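Report of a visit to the Undcombe Paper Mill open day

Members of the Lokell Local History Society attended the open day held at Undcombe Paper Mill on 20/03/2026. The party was received at the gatehouse by Ettore Greco, who manages the site for the present owners, Pellegrini, and who remained with the group for most of the afternoon. The society records its thanks to him and to the staff who gave up their break to answer questions.

The mill stands on the left bank of the river, below the old bridge. Paper has been made there under several owners, first from rags and later from wood pulp bought in by the bale. The mill now produces wrapping and packing papers only. Fine writing paper, for which Undcombe was once known in the county, was given up when the second machine house closed.

The tour began in the pulping shed, where baled waste paper is broken down in water and cleaned of staples, string and plastic. Visitors were asked to wear ear protection from this point. The noise made it difficult for those at the back to follow the guide, and it is suggested that any future party be split into two.

From there the group passed to the machine house. The present machine is almost 60 metres long and was installed by Altero in place of an older one, parts of which are kept in the yard. The wet web is carried on a moving wire, pressed between felts and passed over heated cylinders before it is wound. Mr Greco explained that the weight of the sheet is set at the wet end, and that a fault there may not be noticed until the reel is tested. Reels awaiting dispatch weigh up to 700 kilograms each.

The finishing rooms are on the upper floor, reached by an outside stair. Orders are cut, counted and wrapped there, and samples are kept back from each making. Several members asked about the brown papers, which account for most of the mill's trade.

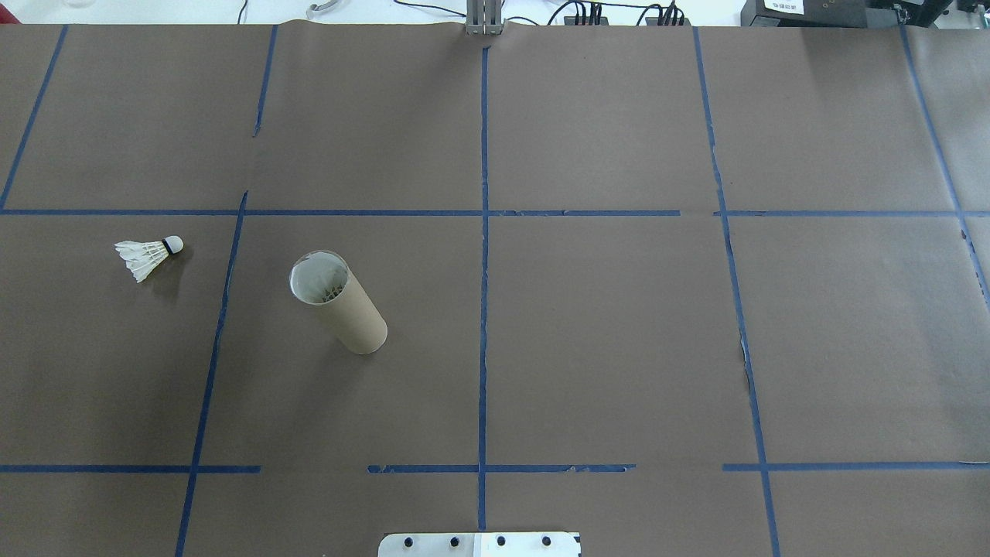 Why does brown wrapping paper tear more easily in one direction than the other?

The fibres tend to line up in the direction in which the sheet travels through the machine. A tear that follows the fibres runs fairly straight and needs little force, while one made across them meets more resistance and is usually ragged.

After tea in the canteen the party was shown the mill's own records, which fill 33 boxes and include wage books, order books and a run of letters concerning water rights. The wage books are in fair condition. Some of the order books have suffered from damp and cannot at present be handled. Mr Greco confirmed that the company is willing for the society to list the papers, on condition that they remain at the mill.

A short walk along the leat followed. The sluice gates were renewed recently and the path is sound, although narrow beside the wheel pit. Members with limited mobility were able to wait in the canteen.

A first visit to begin the listing has been arranged for May. Members wishing to take part should give their names to the secretary, who will confirm the parking arrangements with the mill.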